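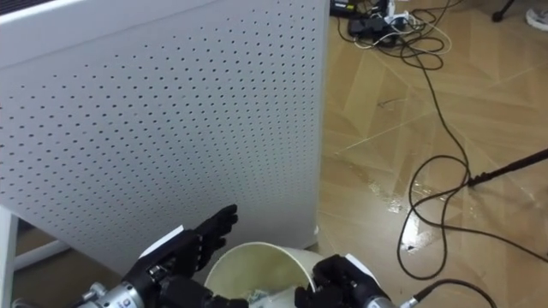 Dagim Kassa wants the aborted episodes kept in the set with a failure tag, and he repeated it twice at Tuesday's check-in. My view is still to hold them out until the labels are settled.

Notebook, Tuesday, 14:20. Bin task, both hands.

Count on disk: 843 episodes before lunch. Target for August is 1792. Split by bin position, floor only, no tables yet.

Left hand open at start of each episode, right hand at the rim. Operators drift from this after a long block, so shorten blocks and re-check start pose at every change.

Head view and wrist logs disagree by 5 ticks on the Skunau machine. Antigoni to look at the clock sync. No new recordings there until she signs off.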